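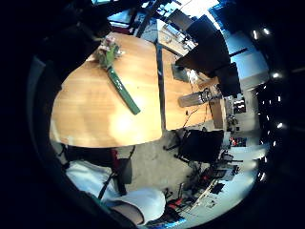 How much should a small lab set aside for spare gripper fingers in the first year?
Plan on 14 per cent of the purchase price, then adjust once you have your own wear records.

Mwanahawa Minja
Posted Feb 18, 2023
That answer is from the sticky. We're pricing two handheld grippers and one bench arm for April and 14 per cent seems high to me. Tokska quoted $355 for a finger set, freight included. Has anyone spent that much on spares?

frida_r
We did, and went over. Soft pads wear out quicker than the brochure says if people are picking up anything with a plastic sleeve or a rough label. Budget for the pads separately from the fingers. They're a consumable, so at our place they come out of a different cost centre anyway.

Simiyu52
Disagree with the sticky. Percentages don't work for cheap handhelds. Work out how many sets you'll go through and multiply by the quote. Ours lasted four months each.

frida_r
Four months on what, though? We were doing mostly glassware and never got that long out of a set.

Simiyu52
Cartons and cut flowers. Fair enough, glass might be different.

P. Moynihan
Don't forget storage. We bought the Hovero units and had no budget line for drives, so the whole program sat waiting on a purchase order. Also ask Tokska whether the $355 includes GST. Ours didn't.

Mwanahawa Minja
Checked, it doesn't. I'll put pads and drives on their own lines and do the fingers by the set like Simiyu52 says. Still can't decide whether to get the arm now or lease one.

P. Moynihan
Lease it. Stosudine will take it back after a year if the colour of your funding changes.

frida_r
I'd buy. Read the return freight clause before you sign anything with them.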